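Folding Thin and Slippery Cloths So They Stay Folded
Laundry and Linens
By Myrtle Kincaid
Updated 5/6/26

Satin napkins, light scarves, the polyester squares that come with a rented table set. They all have the same trouble. You fold one, put it on the pile, and by the time the next one is done the first has slid halfway open. Most of this comes from how the cloth is handled before the first fold is made.

Clear the table first

Use a hard, flat surface that is bigger than the cloth. A bed is too soft and a carpet grabs the edges. Wipe the table and let it dry completely. Thin cloth picks up crumbs and damp spots, and a damp spot on satin can leave a ring.

If your table has a rough grain, put a clean cotton sheet over it. A smooth white top is the easiest to work on with colored cloth, as you can see right away where the edges are.

Find two corners

Pick the cloth up by one corner and let it hang. Run your other hand along the edge until you reach the next corner. Don't grab in the middle and shake. Once you have both corners, move your hands apart until the edge between them is nearly straight, then stop. Pulling hard stretches a bias-cut scarf, and it will not go back to square.

Check what you have in each hand. It is common to have a clean corner on one side and a handful of bunched cloth on the other. If one side is bunched, lay the cloth down, smooth that end open, and pick it up again by the corner only.
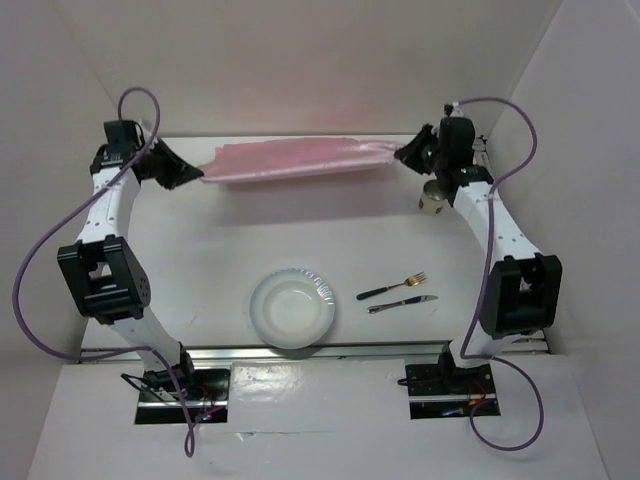

Pink cloth held up at both ends, with the right end gathered into a bunch.

Lay it down, then fold

Lower the far edge to the table first and draw the rest toward you. This lets the air out from under it. Smooth from the center toward the sides with the flat of your hand.

For napkins, fold in half, press the crease with your palm, and fold in half again. For scarves, fold lengthwise into thirds and roll loosely from one end. A rolled scarf takes up less drawer space and has no hard crease across the front when you wear it.

Ironing

Check the label. Most shiny synthetics want the lowest setting, wrong side up, with a cotton cloth between the iron and the fabric. Keep the iron moving. Let the piece cool flat before you fold it, or the new creases will set.

Storing a stack

Keep stacks to 12 napkins. Taller ones lean and slide. A strip of plain tissue paper after every fourth napkin helps them grip. Tie the stack with a soft ribbon or a strip of old pillowcase. Rubber bands leave marks.

Reader tip

Clyde Haverford writes: "I put my wife's scarves in a shoe box standing on end, like files. They don't get squashed and she can see every one."

Next page: Getting candle wax out of a tablecloth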